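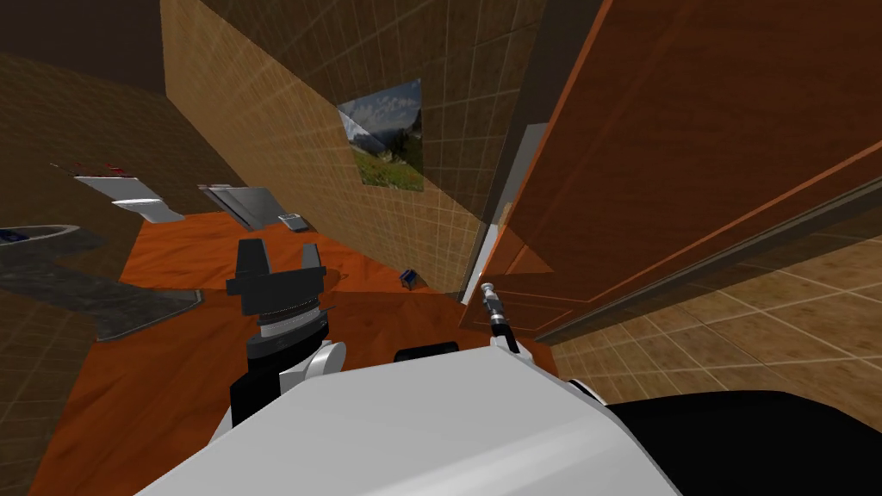
Wooden floor, with a small dark-blue cube near the far wall.

Print this page | E-mail this page

How to Pace Your First 800 Meters

The 800 is two laps of a standard track, and most beginners run it as one lap followed by an apology. You can do better with a watch and a little restraint.

Pick a goal you could hit on an ordinary day. Say 2:15, or 135 seconds if you like your suffering in small units. An even race would be 67.5 for each lap, but plan on a first lap a second or two quicker. The start is fast whether you want it to be or not.

Now learn what that feels like. After a proper warm-up, run four 200s at 32 to 34 seconds, walking 200 between them. Check your watch at the line only. If the first one is a 29, congratulations, you have found the pace that ruins people.

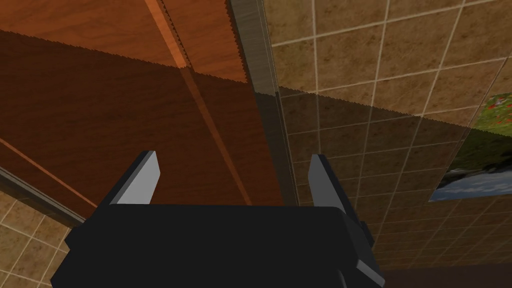
Xiuying Yu wrote to say that her trouble comes at 500 meters, when the bell is long gone and the finish is still somebody else's problem. Fair point. From 400 to 600, think about passing one runner – any runner – and keep your arms moving. Save the real kick for the last 120.

Stay on the inside where you can, and don't go wide on the bend unless you enjoy running extra for free.

Comments (2)

Jianhua Wei: Tried the 200s on Tuesday. First one was a 29. I feel seen.

Irén Csizmadia: Does this work on an indoor track? Ours is 200 around and the bends are brutal.

Contact us | © 2023 Bollow Track Notes | Back to top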